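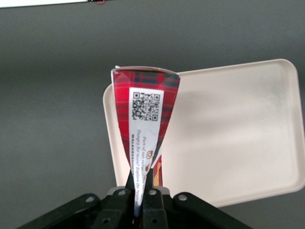
*Slide 1 – tartan snack wrapper, held low down by the pinch*

Speaker notes, site managers' session, 21st September. 15 mins, leave time for questions.

**Open**

- Don't read out the title. Let them look at the wrapper first.
- Ask: who here has had a shift where they did nothing but pick up packets? Wait for hands. I did it at Drillthorpe, one whole June, still see it when I shut my eyes.
- Who I am, quick. Line lead, not an engineer. If anybody wants torque figures, grab Petro Hladun at the break.
- What the cell is for: mixed tray packing. Snacks, drinks, fruit, whatever the order says.
- Wrappers are the awkward job. Soft, shiny, folds where you don't want it. A person does it without thinking and gets bored stiff by ten o'clock.
- Point at the crease. Fine for a wrapper, not fine for a full packet – packers spotted that risk before the engineers did. Say so out loud, they deserve the credit.

**What the job was**

- Old bench at Allov: 18 packers over the shifts, all standing, all reaching the same way.
- Complaints were shoulders and wrists mainly. Also noise. Also the rota, but that's another talk.
- Zlata Kravets kept the bench log for us, 386 entries. Read two or three of them, not more. The one about dropping tins is good.
- Main thing in the log: people didn't mind the packing. They minded never getting off it.

**What it is now**

- Say plainly that no one was let go. Then say two people did leave, and one of them said the cell was why. Don't skip this bit, they will have heard anyway.
- Packers now set out the goods, watch, sort the odd ones, fix the order sheet. New grade for it. Took far too long to agree, my fault partly.
- Next slide.
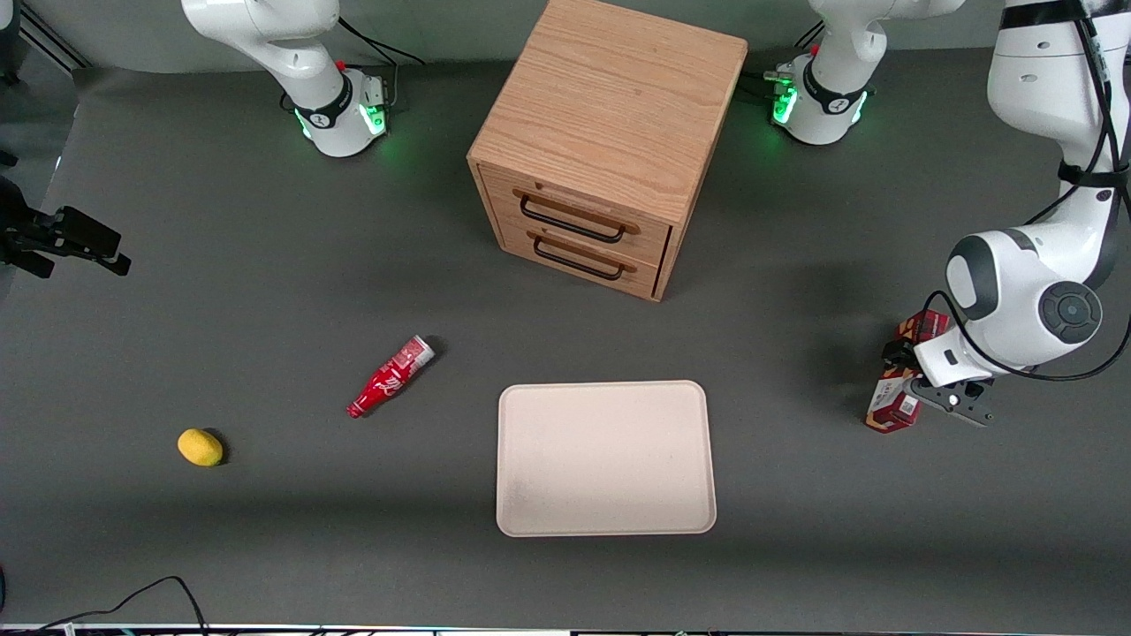
*Slide 2 – two arms, one table. Box in the left arm's gripper, tray in front of the drawers*

- Give them a moment, there's a lot on it.
- Two arms means two reaches to think about. Where you put the bottle matters now. Where you put the tray matters more.
- Iona Geddes's point, use her words: "I used to pack the tray. Now I plan the table." Good line, slow down for it.
- But planning the table is tiring in a differnt way. Head tired not arm tired. We hadn't allowed for that, breaks were still set for the old bench. Changed since.
- Green lights at the foot of each arm – people asked what they meant on day one and got three different answers. Print a card. Ours cost nothing and stopped most of the calls to Petro.
- Cables. Agree who moves them and who doesn't, before you start.

**Training**

- First go was a slide deck from Acheampong, 200 slides. Nobody got past lunch.
- Second go: Colin Lockwood stood at the table with two people at a time and let them put things in daft places. Worked much better.
- Let folk stop it whenever they like, no form to fill in. They stopped it a lot in week one, then less.
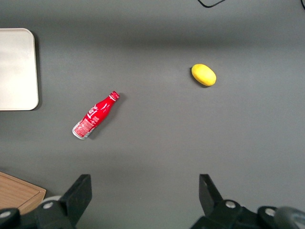 *Slide 3 – from the gripper, open. Bottle, lemon, part of the tray*

- Why I show this one: packers asked to see what the arm sees. Put it on a screen by the bench, best thing we did all year.
- Look how much of the tray is missing at the left. Once they'd seen that, they started spacing things out with no one telling them to.
- Gap between lemon and bottle. Plenty of room for the fingers. On the old bench we'd have called that wasted space!
- Lemons roll, mind. Ask Ivan Derkach.

**Things still not right**

- Nights get less support than days. Same cell, same job, no Petro.
- Pay for the new grade is settled at Allov, still not at Gustari. Don't get drawn on dates.
- The older hands worry they'll lose the knack. Fair worry. We run the manual bench now and then so they keep thier speed up.
- Still don't have a good answer on wrappers. Back to slide 1 if time.

**Questions**

- Will get "how fast is it". Answer: slower than Iona.
- Will get "what did it cost". Pass to Colin.
- Cards are on the table by the door, take one.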